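Print this post
E-mail this to a friend

Week two of collecting at Wotwood is done. I said I would write down how it goes while it is still fresh, so this is mostly for me and for the two or three people who asked what the job is like.

The task list came from Nest Trevor, who runs the data side. It has 12 household tasks on it, and the target is 300 good episodes before the end of September. An episode is one person doing one task once, from hands at rest to hands at rest. We have 252 that passed review. Monday morning it looked like we would get there early, and then we got to soft things.

Soft things means blankets, cushions, cloths. The first week was cups and boxes, and those go quickly. You pick the cup up, you put it down, and if you do it the same way ten times in a row the reviewer tells you to stop doing it the same way. A blanket never lies the same way twice, so the variety comes for free, but everything else takes longer. 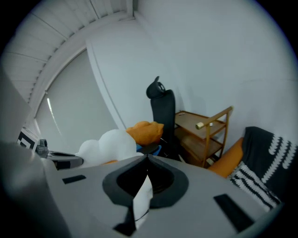

Page last changed: Monday, 4:40 p.m.

We collect in an ordinary room with a white wall, a roller blind, an office chair and a serving cart. The orange armrests and the dark blanket with the white waves are in a lot of the recordings by now. I like working there. The first place we used, out at Vandstead, had one long bench and strong overhead lights, and everything recorded there looked the same. Nest trained an early version on it and it did fine as long as it was at that bench. Move it to a living room and it reached for the wrong place.

So now the rule is that the room stays a room. Nobody tidies up between episodes. If a cushion ends up on the chair, it stays on the chair until someone needs it. The square black and white markers are the exception. They have to be where the tracking can find them, and if one gets knocked, the episode is marked bad and we start over.

The wide view takes some getting used to when you look through the recordings afterward. Your own tool takes up the whole lower half of the picture and the straight lines at the edges are bent. After a day of reviewing I stopped noticing. What I look for is simple: is the thing we are working on in view at the start, and is it still in view when the grip closes. If the answer to either one is no, it goes in the reject folder with a short note.

The notes matter more than I expected. At first we only wrote "bad." Then Cordeiro, who get the files after us and do the labeling, asked why 2 episodes with the same name had been thrown out when both seemed fine to them. We couldn't say. Now there is always a reason – lost marker, hand too fast, wrong object, started late.

Hand too fast is my most common one. I have been putting cushions on sofas my whole life and I do it without thinking. For this you have to think. You go at half your normal speed, you don't change your mind halfway, and you don't give the thing a little pat at the end. I had a whole set sent back over the pat.

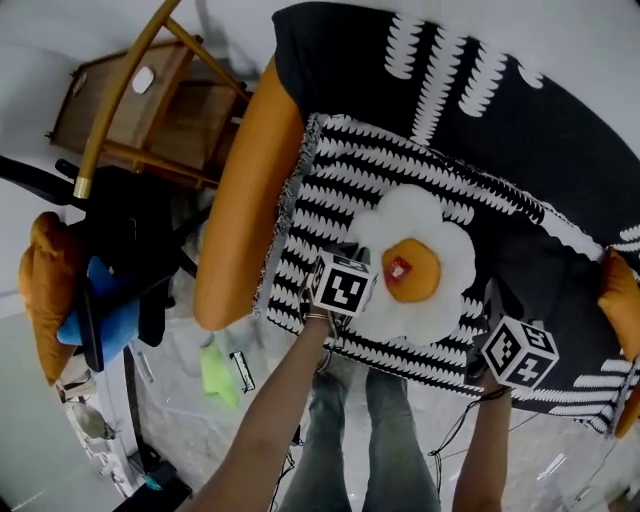
Marker cubes, one to each hand, with the egg cushion on the blanket.

The egg cushion is a good object to work with. The white and the yolk are easy to tell apart, it has an odd outline, and it can be handled from nearly any side. The blanket under it is harder. The pattern repeats, so when it bunches up it is difficult to say from the recording which fold is which. Nest wants it kept in for that reason. I would have picked a plain one.

The cubes feel clumsy for the first hour. You hold them so that at least one printed face can be seen, and that changes how you turn your wrist. I now catch myself carrying a coffee mug like that at home. Cables are the other thing to watch. I keep mine on the floor to one side and check where they are before I take a step – I have pulled one out twice, both times near the end of a good take.

A few things I would tell someone starting:

Do the soft objects in the morning. You are slower and more careful then.

Say the task name out loud before you begin. It saves sorting later.

Take the break when it is on the schedule, even if the last five went well. My worst batches all came from skipping it.

Don't try to be neat. A cushion that lands a bit crooked is a fine example. One that you fix three times is not.

Next week we move on to folding, and after that a few days with the people from Horkau, who have their own list and want some of the same tasks done with the left hand leading. I am right-handed, so I expect the reject folder to fill up for a while. I'll post again once the first folding set has been through review.

Print this post
E-mail this to a friend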